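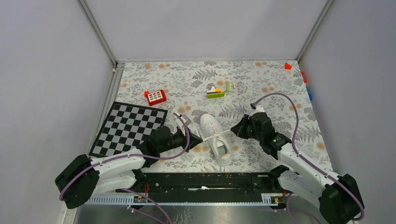

White sneaker on the fern-print mat.

Progress report to the Zinchenko Fund
Friday, April 6, 2018
Project: a biography of the band Plurnomau
Submitted by Svyatoslav Zakharchenko

Where the manuscript stands

Five chapters are drafted. Two of them are good. The opening one, on the Irkov dance hall years, has gone through enough versions that I can recite it, and my wife has asked me to stop. Chapter four covers the first album and runs long, mainly on account of the bass player, who remembers every meal he ate on tour and very little about the songs.

The grant application promised 35 interviews. I have done 19. Several people on the original list have turned me down, one of them by returning my letter with the grammar corrected. The drummer agreed right away and then talked for most of a day about fishing. I have kept some of the fishing. He describes waiting for a bite in exactly the way everyone else describes waiting for him to come in after the bridge, and it may be the best page in the book.

The singer has her own memoir under contract with Mornon and will not speak to me until it is out. Her editor was polite about this and sent me a tote bag. I have read the two excerpts that ran in magazines. In one, the band breaks up over money. In the other, it breaks up over a van. The guitarist says it was the van.

Problems

The rehearsal tapes are in worse shape than I told you last time. Most will play, but the labels were written by several hands over many years and agree with each other on almost nothing. A reel marked "new songs, final" holds a birthday party. I am going through them in order of how much I trust the handwriting.

Permission to quote lyrics is still open. The band's old manager believes he owns them, and so does his brother. I have written around the words for now, so the current draft has a great many sentences like "a song about a train, in which the train is late."

Money

Spending is on budget except for travel, where I am over. The keyboard player moved and did not mention it until I was on his old porch. I would like to shift the unused transcription money to cover the second trip. I have been typing the interviews up myself, slowly, with headphones that work on one side.

Next

The remaining interviews come first, then the tapes, then chapter six. A full draft should reach you in September. The index will follow when I can face it. Receipts and the two good chapters are attached.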